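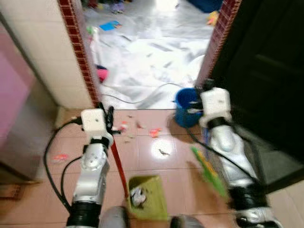 Hi all, back from the Fivthorpe apartment and I finally have an answer on the sweeping set. We've been collecting two-arm floor cleanup there, teleoperated, litter into the dustpan and dustpan into the bucket, and the total as of last night is 339 episodes that I'd be willing to train on. The left arm has the red stick of the dustpan, the right one does the broom, and the blue bucket goes right where the tiles meet the marble. I like that spot a lot because the policy has to deal with two kinds of floor, and those tiles are so shiny that the ceiling light makes a big white blob right where the litter tends to be! A thin dark twisty scrap lying in that glare is a much harder target than an orange-red one out in the open, and I want plenty of both.

Someone asked this earlier in the thread and I never got back to it, sorry:

> Is there a reason we're not just scripting where the trash goes?
> At Besberg we used a printed grid with numbered squares and the
> operators dropped one piece per square. It was dull but the coverage
> was even, and we could say exactly what was missing. With 3000
> episodes as the goal I worry you'll end up with a huge pile of the
> same toss from the same hand. Also, are you keeping the episodes
> where the broom misses a piece and has to go back for it?

Second part first: yes, keeping them, as long as the operator goes back and gets it. Those are some of my favorites. What I throw out is the ones where the operator gives up, or where the pan gets dragged so far that the arms have to stop and reset. I was tossing the slow ones too for the first 100 or so, and I regret that now - slow is fine, a long pause in the middle isn't.

On the grid, I half agree. We tried it for one afternoon in October and the operators got into a rhythm, same approach, same stroke, square after square (I was driving for part of it and I did it too). So now it's a handful tossed from the doorway, then a handful tossed from the opposite side, and the next person picks which. I do plot the starting positions every evening, though, and you're right that there's a hole in the coverage, mostly close to the walls. I'd be happy to use your grid just to fill that in. Could you send me the file?

Two other things while I'm at it. The Jibrin uploader still chokes when an episode goes over 2000 steps, and it does it silently, so please check your counts on the server against your counts on disk. And can we settle on one label for the dump into the bucket? Sako has it as "empty", I've been typing "dump", and the merge script treats them as separate tasks. I'll change mine if that's easier for everybody.

I'm back there tomorrow from 9 am if anyone wants to drive for an hour or two.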